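The blue-gray pile, and other things I learned from the mending shelf

Filed under: Home & Thread, Slow Sundays

Sun 21 September
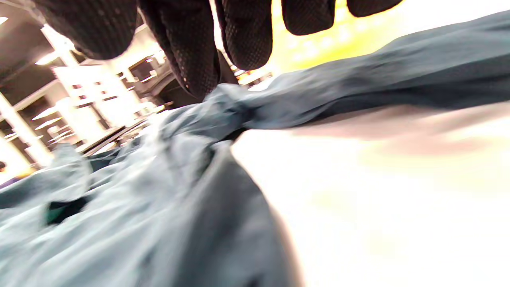 Blue-gray fabric and a black glove.

I have been meaning to write about mending for most of the summer, and every time I sat down to do it I ended up mending something instead, so I suppose that counts as research! My neighbor Ineke asked me last week how I ever got started, and I gave her such a rambling answer over the fence that her tea went cold. This is the slightly shorter version.

It began with a pillowcase. My aunt Liesbeth Prins left me a set of them, soft as anything, with a little row of stitching along the hem that she did herself, and one of them split right down the side in the wash. I could have bought another (they are hardly expensive) but it wouldn't have been hers. So I borrowed a needle, watched my friend Nawal do the first inch, and made a truly terrible seam the rest of the way. It's still on my bed. You can feel the lumpy part if you sleep on your left side.

After that I started keeping a shelf. Anything with a tear or a missing button goes on it, and on Sunday afternoons I put the radio on and take whatever is on top. The rule is that I don't dig. If I let myself dig I would do buttons forever and never touch the lining of my winter coat, which has been waiting since before we painted the hall.

Thread is where I've gone a bit overboard. There is a little shop called Flurard, two streets past the post office in Maldonado, and they have drawers and drawers of it. I went in during August for one spool of gray and came out with enough for 300 socks. My husband Luuk was very good about it — he built me a rack, and then asked whether the rack meant I would be buying more. It did.

A few of you wrote to ask about darning wool. I like to go one shade darker than the sock, and I leave a small loop at the end of each row so it doesn't pucker once it's been washed. My first heel had no loops and came out like a walnut. Eleni uses bright orange on everything and hers look wonderful, so please don't take my word on color.

Next Sunday it's the coat lining, whether I like it or not. I've already moved it to the top of the shelf and told Ineke, who will certainly ask.

Last updated: September

© The Mending Shelf | Write to me | Back to top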